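A Visit to the Losico Workspace at Wakent
2024-12-28

Losico moved into its new rooms at the Wakent building in May, and the winter open day was the first time the public could walk through all of them. Entry was free. Visitors signed a sheet at the door, left their coats on a rail, and were given a floor plan on one side of a sheet of paper. The plan still had the old room numbers on it, so most of us went by the signs on the walls.

The firm works on clothes care at home: washing, drying, mending, folding and putting away. It has 700 square meters on one level. The entrance leads to a short corridor with lockers, then a meeting room, then the drying room, and the large workspace is at the far end.

Norbert Tóth took the morning group. He started in the drying room, where garments from the wear trial were hanging on lines with paper tags pinned to the hems. The trial covers 470 garments, mostly T-shirts, work pants and jeans, worn in the normal way by people in the neighborhood and brought in for washing. The tags give the fabric, the date of purchase and the number of washes. An item leaves the trial after 50 washes or when its owner wants it back. Tóth said the owners ask for jeans back more often than anything else.

From there we went through to the large workspace, and this is where I spent most of the visit. It has a polished gray concrete floor and a long desk in light wood. People were working while we were there, and we were asked to keep our voices down.
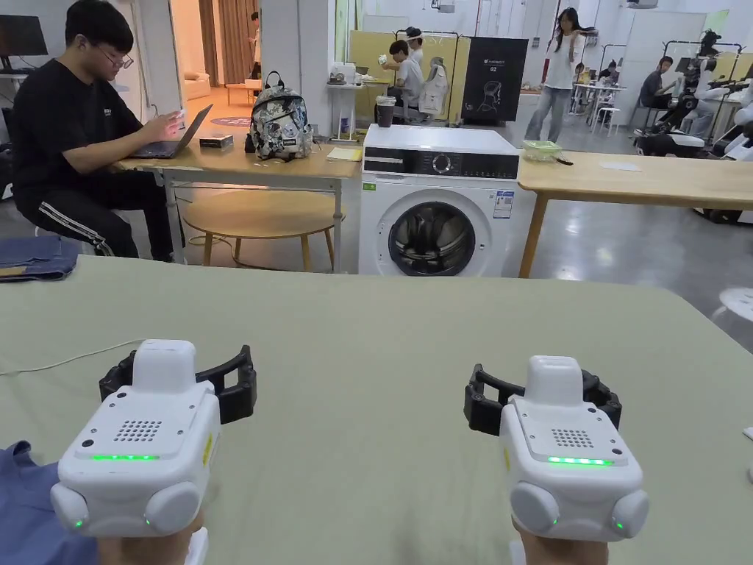

The long desk, from two moments in the visit.

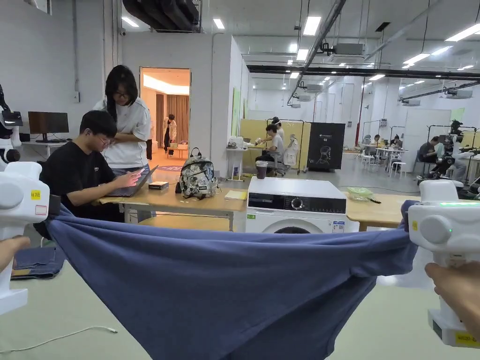
Judit Csonka
Contributing writer, home and household

What I liked about the workspace is that the washing machine is right by the desk. It is a white front loader with a black control panel, a digital display and a round dial, and it sits against the front of the desk instead of in a utility room down the hall. Laptop work and laundry happen a few steps apart. In many homes the machine has to share a kitchen or a bathroom with other things, and it was useful to see a workplace set up along the same lines.

The furniture is plain. There is a small round side table with a pale top and thin legs, which had been pushed under the desk, and a round stool with a white seat. The desk gets used the way any shared desk does. A patterned black-and-white backpack was standing on it, well along from the laptop.

The clothes were ordinary ones. A blue-gray piece was being handled while I stood there, and a folded pair of jeans lay off to the side. I asked Tóth how they fold jeans. He does it lengthwise first, then in 3, with the waistband on the outside so the size label can be read in a stack. I have tried it at home since and it takes up less of the shelf than my way.

After the workspace there was a talk in the meeting room by Erzsébet Hegyi on reading care labels. It was meant to last half an hour and went on for longer, mainly because of questions about wool. She passed around two sweaters from the same maker, one washed as the label said and one washed hot. The second would have fit a child.

The mending table in the corridor was the busiest stop. Botond Tóth (no relation, he told everyone) was replacing buttons and closing small tears for anyone who had brought something. I had a coat pocket with a hole in it and waited twenty minutes.

A few practical notes for anyone going next time. The entrance is on the courtyard side of the building – the street door stays locked. There is no café, but the Makris bakery across the road was open. The workspace tour takes small groups and fills up early, so put your name down when you sign in. The next open day is planned for May.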